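Plate handling, week six

The club has settled on kitchen tasks for the rest of the term. I argued for sorting hardware into bins, which I still think would have given us cleaner numbers, but Sunita pointed out that we had a microwave and did not have any bins. So it is kitchen tasks.

The current one is short to describe. Pick up a plate with food on it, put it in the microwave, let go, come out without touching anything. We record each attempt with hand-held grippers, and the recordings go to Vuko, which is what we call the training machine. Vuko is a second-hand workstation with a loud fan and it lives under Ignacio's desk.

The first batch was 422 attempts with an empty plate. That was a mistake on my part. An empty plate is light and forgives a bad grip. You can hold it by a few millimetres of rim and it stays more or less level. Put food on it and the same grip lets the far side drop, slowly at first and then all at once. We went through a fair amount of rice finding this out. Noodles are better for practice as they tend to move as one lump, and they are easier to pick up off the floor.

With a loaded plate, three things changed in how we do it.

Grip depth. Jasper now insists the rim goes well into the jaw before anyone lifts. His first version of the rule was "as far as it will go", but then the jaw pushes against the food and you can't release cleanly inside the oven. We now mark the depth on the jaw with a pencil line, which wears off after an evening and has to be redrawn.

Approach angle. Going in straight is fine for the plate and bad for the wrist. If you come in slightly from one side you can keep your elbow down, and the plate stays flatter. The cost is that the plate passes closer to the side of the opening. I clipped it eleven times on Saturday. Chaminda clipped it twice, and I have asked him to do more of the recording.

Release. This is where most of the failed attempts come from. The turntable is glass and the plate slides on it, so if the jaw opens unevenly the plate gets pushed round a little and ends up off centre. For a person this does not matter at all. For our scoring it does, as we agreed at the start that the plate had to sit fully on the turntable. I would like to loosen that rule. Roscoe would not, and he wrote the scoring script.

As to the numbers: we have 1409 attempts recorded with food, and 1625 if you include the ones we threw out. The ones thrown out were mostly timing faults, where the two recordings would not line up afterwards. Ignacio traced this to a laptop going to sleep part of the way through a session. The setting has been changed. There is a note taped to the lid as well.

The first model trained on the loaded set gets the plate as far as the opening most of the time, and then stops. It does not drop anything. It just holds position in front of the oven and waits. My guess is that we all hesitate there when recording, to check the clearance, and it has learned the hesitation better than the move that follows it. Sunita thinks it is a lighting problem, the inside of the oven being so white. We have not done the test that would tell us which of us is right. It needs 100 new attempts recorded at a steady speed with no pause at the door, and another set with the pause left in but the lamp moved.

I tried ten of the steady ones to see if they were even possible. They are, but you have to decide on the height before you start and trust it. Looking down at the plate is what makes you slow. I got on better when I kept my eyes on the turntable and let the plate arrive.

The plan for June is to finish both sets, retrain, and only then touch the scoring rule. Jasper wants to add closing the door as a second step. I have said yes on the condition that he records it.
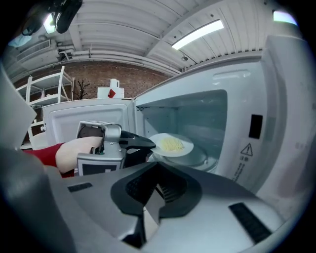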